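# Carkine Heavy Bag Glove, 16 oz

The Carkine is the training glove we sell most of to MMA gyms and boxing clubs. It is made for bag work, pads and light sparring, and has the same last and thumb position as the older Vedham glove, with a longer cuff and denser foam over the knuckles. Anyone moving over from the Vedham can order the same size.

The shell is full-grain cowhide with a double row of stitching along the palm seam. The padding is three layers of foam, the firmest on the outside. The cuff closes with a single hook-and-loop strap 8 cm wide, which can be done up with the other glove on.

A lace-up version is available to order from the Dorkwood workshop. Allow 50 days. 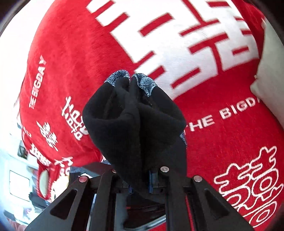
The lining is a plain wicking polyester, stitched in at the fingertips so it doesn't pull out with the hand. It dries overnight if the glove is left open. Wipe the inside after each session and keep it away from radiators. For the outside, any soft cloth will do, and black fleece like this one, bunched up so the fuzzy side faces out, gets into the creases round the thumb. Use a little leather balm once a month. Don't machine wash the gloves or leave them zipped in a kit bag.

## Sizing

Measure round the knuckles of your stronger hand with the wrap on. The standard fit takes hands up to 23 cm. Above that, choose the wide fit, which has the same padding and a roomier hand compartment. If you fall between the two and use long wraps – 4.5 m or more – go for the wide.

## Details

- Weight: 16 oz per glove
- Closure: hook-and-loop, or lace-up to order
- Colours: black, oxblood, navy
- Fits: standard and wide
- Price: £143 per pair
- Product code: CK-2,145

## Competition use

The Carkine is a training glove and isn't approved for bouts. For amateur shows, see the Eklund range in 10 oz and 12 oz. Check with your promoter before buying, as some supply their own gloves on the night.

## Stock

Black and navy are in stock in both fits. Oxblood sold out in September and the next batch is in production – orders placed now will be sent out when it arrives.

Page updated Friday, October 25, 2019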